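Sornidix telescoping extension pole, white, threaded tip
Reviewed Dec 9, 2025

The Sornidix is a light-duty extension pole for dusters, squeegees and small paint rollers. I bought it from Girard to replace a Brillosby pole whose inner section had started to spin under load. It has been in regular use since July, mostly on high windows and the stairwell ceiling. I paid full price.

## Construction

The pole is a plain white tube with a threaded section at one end and a friction collar at the joint. The surface is smooth and matte. It gives a decent grip with dry hands and a poor one with soapy hands, so I wear rubber gloves for window work. Scuffs from the door frame came off with dish soap. A scrape from a brick sill did not.

Wall thickness is adequate. At full extension with a damp microfibre head, the tip sags enough to notice but not enough to miss the target. With a loaded nine-inch roller it flexes too much for cutting in near a ceiling line, and I would not use it for that.

## Collar

The collar is grey, slightly darker than the tube, and sits flush enough that it doesn't snag on sleeves or curtains. A quarter turn locks it. After 40 lock and release cycles in one afternoon, holding strength was unchanged. Grit is the weak point. Plaster dust got under the collar in the first month and the lock began to slip by small increments. I pulled the sections apart, rinsed both, dried them overnight and the slip went away. The leaflet does not mention cleaning.

Maximum extension is marked only by increased resistance. A printed line would be better. It is possible to pull the sections past the point where the collar grips properly.

## Thread

The threaded end is a little wider than the shaft, with coarse grooves. It accepted every head I own except an older Zutska squeegee, which went on for one turn and bound. Forcing it would have damaged the grooves, so I stopped there. Threads start cleanly if the head is held square.
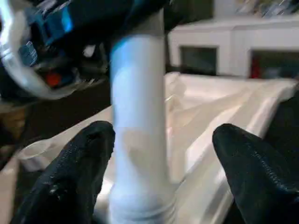 ## Fitting a head

1. Wipe the grooves and the inside of the socket.
2. Hold the tube upright and turn the head, not the pole. Turning the pole can loosen the collar.
3. Stop at hand-tight. Over-tightened heads are hard to remove once they have dried in place.
4. Extend to working length last.

## Second opinion

Jaxon McKinnon borrowed the pole to wash the outside windows of a two-storey duplex. His notes were short: good balance at half length, tiring at full length, collar fine. He would have liked a foam sleeve on the lower section. I agree, and have since added 10 wraps of hockey tape to mine, which does the same job for very little money.

## Storage

It fits behind a broom closet door when collapsed. Store it with the head off. A wet head left on the thread holds water in the grooves, and the residue takes a stiff brush to clear.

## Rating

Four out of five for dusting and window washing, two out of five for painting. Marks were lost for the missing extension line and the flex under a roller. Replacement collars are sold separately, and I have ordered one as a spare.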